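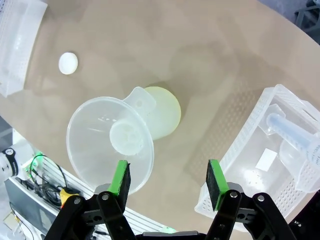
April, 4:20 pm

Plastics sort for the Buva bench, finally! The oval table is perfect for this, loads of elbow room. The white baskets with the holes are my favorite find of the month – you can see straight into them, and the graduated cylinder fits in one lying at a slant. Funnel and the yellow-green cup still to be put away.

Waldemar wants the funnels kept by size. Fine by me. Next up: 3 drawers of tubing, then new labels. Ask Halliday for 2 more baskets.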